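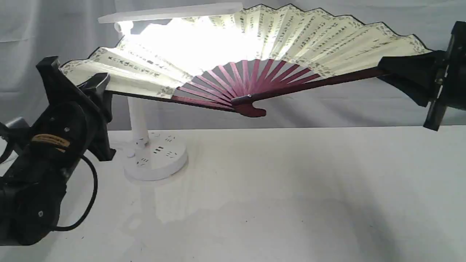
Attachment 1: fan open, desk lamp on behind the leaf.

Ticket: Folding fan, calligraphy leaf, will not close flat
Product: Cadodine display fan, maroon sticks, cream leaf
Opened by: Jolán Nyitrai, Trorholm
Assigned to: Imke Fröhlich, Seltico repair desk
Opened: March 21, 2021
Status: Resolved, follow-up pending

Reported problem (J. Nyitrai)

Fan opens to full width with normal effort. On closing, the last part of the travel is stiff and the leaf stands proud of the guard sticks at one end. The closed bundle measures 9 mm thicker at the leaf than at the pivot. Previous measurement from October was 3 mm. No fall or impact recorded since then. Stored closed, in its box, in the print cabinet.

In Attachment 1 the lamp is behind the left portion of the leaf. No splits found by eye at the folds. The area nearest the lamp is too bright in the picture to judge.

Questions for the desk:
Is the leaf paper or silk? Our inventory card leaves the field blank.
Can the rivet be loosened without removing it?

Reply 1 (I. Fröhlich)

Leaf material cannot be confirmed from the attachment. Check a raised fiber at the end fold under a loupe. Woven threads mean silk. If no weave is visible, treat it as paper and keep all moisture away from it, including damp swabs.

Do not loosen the rivet yet. Stiffness in the last part of the closing travel usually comes from the leaf. A tight rivet gives even resistance through the whole arc.

Please run the following and post results:
1. Relative humidity inside the cabinet, read after the door has been shut overnight.
2. Close the fan one pleat at a time from the left guard stick. Note where resistance starts.
3. Check whether any pleat has reversed, meaning a ridge that has folded as a valley.
4. Check the patterned border at the top and bottom edges of the leaf. If it does not line up from pleat to pleat when partly closed, the folds have drifted.

Keep the lamp off during step 2.

Reply 2 (J. Nyitrai)

1. 80 percent. Room reading outside the cabinet was lower but I did not write it down.
2. Free movement until close to the right guard stick, then stiff.
3. One reversed pleat, second from the right guard. The column of characters on it folds outward where its neighbors fold in.
4. Border lines up everywhere except at that pleat. Black outline on the top edge is unbroken.

Loupe: no weave. Card updated to "paper, probable."

Also tried a strip of card under the closed end to level the bundle. No effect, removed.

Reply 3 (I. Fröhlich)

Two causes, then. The reading in step 1 is too high for a pleated paper leaf, and swelling would account for part of the extra thickness. The reversed pleat accounts for the stiffness.

Procedure:
Move the fan out of the cabinet. Leave it half open on blotting paper in the room for two days. No heater, no lamp.
After that, open it to full width and press the reversed ridge back with a bone folder, working from the stick side toward the scalloped edge. Put silicone paper between the folder and the ink. Light strokes. Stop if the surface turns shiny.
Close it pleat by pleat and hold with a cotton tape band, flat, not tied over the border.
Measure again after a week.

Do not oil the rivet. Oil travels along the sticks into the leaf and the stain is permanent.

The sticks need no treatment. Wipe with a dry cloth if required.

Reply 4 (J. Nyitrai)

Done as described. Pleat needed three passes before it stayed. Slight resistance left at the right guard, far less than before. Bundle is now 4 mm thicker at the leaf than at the pivot. Tape band is on.

Cabinet: the Clegg dehumidifier pack in the bottom drawer was saturated. It had not been changed since the cabinet was moved to the outer wall. Replaced. Will log readings before anything goes back in.

Is 4 mm acceptable for the box? The lid closes without pressure.

Reply 5 (I. Fröhlich)

Acceptable if the lid does not touch the leaf. Leave the band on for a month and do not open the fan in that time. If the pleat reverses again, it will need a backing strip. Send it in for that, we do not recommend doing it on site.

For insurance purposes: our minimum declared value for shipping a fan is 2,000 and the form is in the usual place.

Setting to resolved. Reopen under the same ticket if the thickness goes back up.

Note added (J. Nyitrai)

Cabinet at 55 percent after four days with the new pack. Fan still in the room, boxed. Inscription has not been transcribed, separate request to follow.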